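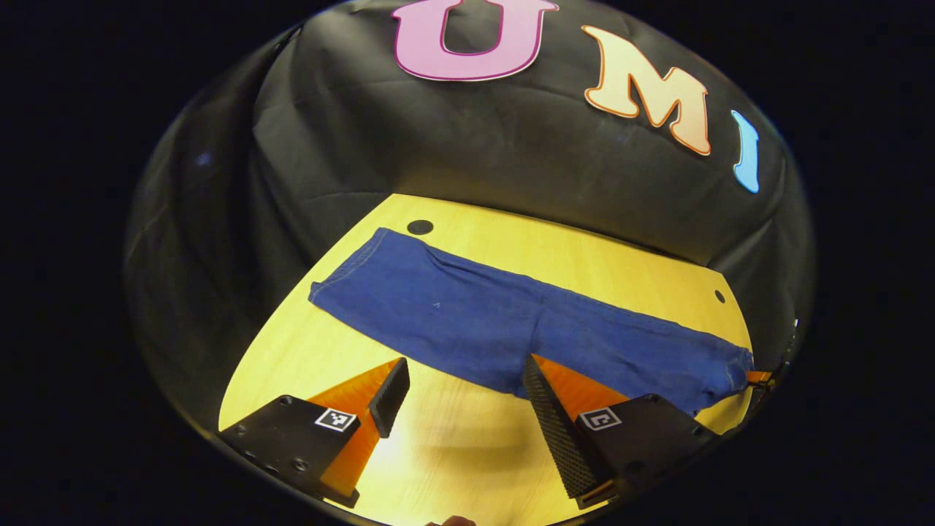

Photo: Comfort Kwofie / Farkmont Robotics Club

Progress report to the Immont Fund, 29th June

Hi Zdislava,

Comfort here, with the spring update (longer than the last one, sorry, we've been busy!). Short version: we're on schedule, we're a bit under budget, and the students are now folding laundry better than I do.

When I wrote to you in November we had one working pair of hand-held grippers and a lot of arguments about how to mount the markers. We now have 3 pairs, all built by the students, and the orange fingers went through so many redesigns that I've stopped keeping the old ones. The bumpy pads are the big improvement. Smooth ones kept slipping on denim, and jeans are most of what we do these days, folded lengthwise first and then in from the hem.

The club calls the whole project Flerker. I was outvoted.

On to the numbers you asked for. We've recorded 1023 folding demonstrations so far, and 456 of those are jeans. The rest are T-shirts and towels. We threw out 84 more where the tracking dropped, mostly from the first few weeks, when people were covering the markers with their thumbs. The older students now check every recording the same afternoon, and that has helped a lot.

Training is slower going. The first policy can do the lengthwise fold on a towel but gets confused by a waistband, and it has opinions about pockets that I can't explain. We think it needs more variety in where the jeans start out on the table, so that's what the summer group is working on.

Money: we'd like to move what's left in the travel line over to spare finger pads, which wear out faster than we planned. Could you let me know if that needs a form? Also, the invoice made out to "Šindelář" instead of the fund was my mistake, and a corrected one is attached.

Come and visit if you can! Bring jeans.

Comfort Kwofie
Farkmont Robotics Club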